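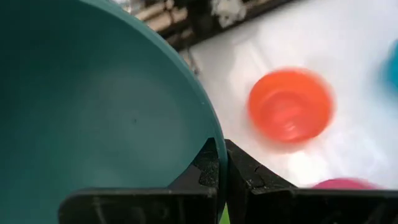 View from the wrist camera, teal bowl and orange cup. 12th September.

**1/**
Long thread, so get yourself a drink. I've been building a small robot arm at the shared workshop on Nuttall Street since August, and a few of you asked to hear how the table-clearing part is coming along. I keep meaning to write a proper blog post and I keep not doing it, so you get it in pieces.

**2/**
The goal for this year is very modest. I want an arm that can take dishes off a table and put them in a tub. Plastic dishes, bright colors, nothing that breaks. My sister's kids have outgrown a whole picnic set and I got the lot, which is how I came to own more colored cups than any grown person needs.

**3/**
The arm itself goes by Villance. It has no deep meaning, I just liked the sound of it, and now it's written on the control box in paint marker so it's too late to change. Most of the links are printed, the base is a chunk of steel plate from the scrap bin, and the shoulder has been rebuilt 2 times. I'm fond of that shoulder now, the way you get fond of a car that keeps needing you.

**4/**
Cups were the easy part (she says, after three weeks of cups). You come down from above, one finger inside and one outside, close, lift. If you're off by a little, the cup scoots over and forgives you. I could have spent the whole fall on cups and felt very clever.

**5/**
Bowls are a different animal! A big bowl has a wall that leans outward, so two flat fingers coming straight down don't meet it squarely. They touch at one edge first, the bowl tips, and then you're holding a tilted bowl by a tiny patch of rim. The first one I tried swung around and dumped itself over the side of the table, and everybody in the shop looked up.

**6/**
So the fix was to tilt the wrist and go for the rim at an angle. You can see in the picture how the black fingers come up to a point where they meet. I used to think the pointed tips were a silly shape and nearly filed them flat. Very glad I got lazy that evening, because the points are what let me get hold of a rim without shoving the whole bowl along.

**7/**
A word about grip, since somebody always asks. I've tried bare plastic, rubber bands, bicycle tube, and a kind of gritty tape from the stair-tread aisle. The tape holds best and wears worst. Rubber bands are better than they have any right to be, but they roll off at the worst moment. If you're just starting out, start with the rubber bands anyway, they cost nothing and you'll learn plenty.

**8/**
The fingers are looking pretty scuffed these days and I don't mind one bit. They've been dragged across the tabletop, run into each other, and on one memorable night closed on the handle of my own screwdriver. I have a spare pair printed and waiting in a drawer and I can't bring myself to fit them.

**9/**
Now the camera. It's a little one mounted at the wrist, and I love it and it drives me up the wall. The good part is that it goes wherever the hand goes, so the thing you're reaching for is right there in front of you. The bad part is that as soon as you get close to something large, that something is all you can see. Look how much of the view that one bowl takes up.

**10/**
The other bad part is blur. Look at the orange cup, all soft along the side. My finder code goes by color and then tries to fit a circle to the opening, and with smeary edges it puts the circle in some very imaginative places. It once insisted there was a cup in the middle of my sleeve. I was wearing an orange sweatshirt, so I suppose that one's on me.

**11/**
What helped more than any clever code was slowing down. I cut the travel speed to 80 mm a second for the last stretch and told it to ignore everything it sees while the wrist is still turning. It's a bit like watching a very careful grandparent carry soup. But it finds things a good deal better, and my neighbors on the next bench have stopped flinching.

**12/**
The shiny white table has been its own little project. Overhead lights bounce off it, and the bright patches move around as the wrist moves, so for a while the arm would get interested in a reflection and wander off toward it. I ended up masking out anything that's very bright and has no color in it. Crude, but the dishes are so loud that it hardly matters. If you have pale dishes at home, I can't help you yet.

**13/**
And please, learn from me on wiring: leave a generous loop in the camera cable at the wrist. More than you think! I had mine neat and tight and beautiful, and every time the wrist rolled past a certain angle the picture dropped out. I spent 7 evenings blaming the software. It was the cable. The loop looks messy and it stays.

**14/**
Some of you asked what's running it. An old laptop, a motor board that came secondhand from the Falden swap meet, and a pile of Python I'd be embarrassed to show my mother. I'll put the code up once I've taken out the comments I wrote after ten at night. The printed parts I'm happy to share right now, just send me a message and tell me which servos you have.

**15/**
Still on the list: teaching it to let go nicely. At the moment it opens both fingers at once, and a bowl held by the rim drops on that side and rattles around like a coin. I want it to lower until it feels the bottom touch, then open slowly. There's no force sensor on this thing, so I'm planning to watch the motor current and hope for the best. If you've done that on cheap servos, please tell me how noisy it was.

**16/**
After that comes nesting, cups into cups and bowls into bowls, and I'm a little scared of it. There's an open bench night in Nasgate next month and I'd love to bring Villance along and clear one small table in front of people, even at soup speed. I need to build a travel crate first, and I have strong feelings about foam, so that'll be another thread. Questions welcome, I answer slowly but I do answer!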